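Lecture 7: Gripper width, contact, and when to trust the wrist view

Posted 2019-10-18. Reading for this week is the Motus driver guide, chapter 2, and the Prumance notes on time alignment.

Last time we treated the gripper as a switch, open or closed. That was enough for the block exercises. From now on the gripper is a continuous state, and the planner has to know its width at every step. The width stream comes from Truline at 70 Hz. The wrist images come in more slowly and on their own clock, so the first job in any script is to put both on one timeline.

A grasp on a smooth carton is a good first case for the contact estimator.

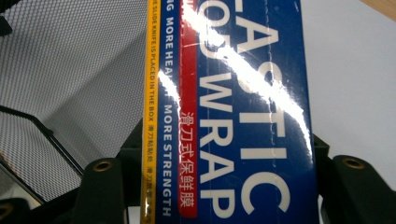 Reading time: 4 min

The plastic film over the box matters to us. Glare on it makes a bright streak that runs across the lettering, and a feature tracker will happily lock onto that streak. Glare moves with the camera and the light, not with the box. If you track it, the estimator reports slip when there is none. Mask saturated pixels before you extract features. The threshold is in the config file under contact.sat_max, and the default is too high for shiny packaging.

The print also helps. Large white letters on blue give strong corners. Use those, and check that the points you keep fall on the package and not on the fingers. The fingers hold a nearly fixed place in the wrist view, so points on them will tell you nothing moved.

Contact state

We use three states: free, touching, held. The rule is simple.

free to touching: the width stops shrinking while the command is still to close.
touching to held: the width stays flat for 2 control cycles and the tracked points stay put relative to the fingers.
any state to free: the width grows past the release margin.

Do not skip the middle state. Last June's logs had 1062 grasps, and most of the bad labels came from code that jumped straight from free to held.

The open case

You also need to know what open looks like, since the planner uses it to decide whether a new approach can start. With a gap between the pads and plain paper behind it, segmentation is easy. The mesh of a wire basket is harder. Its pattern repeats, so matches can slide by one cell and still score well. Turn on the ratio test when mesh is in view.

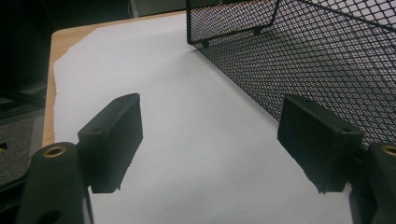

Ó Ceallaigh asked on the course board whether the width alone would do for the open check, with no image at all. For a start check, yes, if the encoder was zeroed at the start of the session. It will not tell you that something thin is sitting between the pads, so keep the image check in your planner code.

For the lab

Run align.py on the sample log first and plot width against time. Then mark the state changes by hand and compare them with the estimator output. Hand in the plot, your config file and a short note on any place where the two disagree.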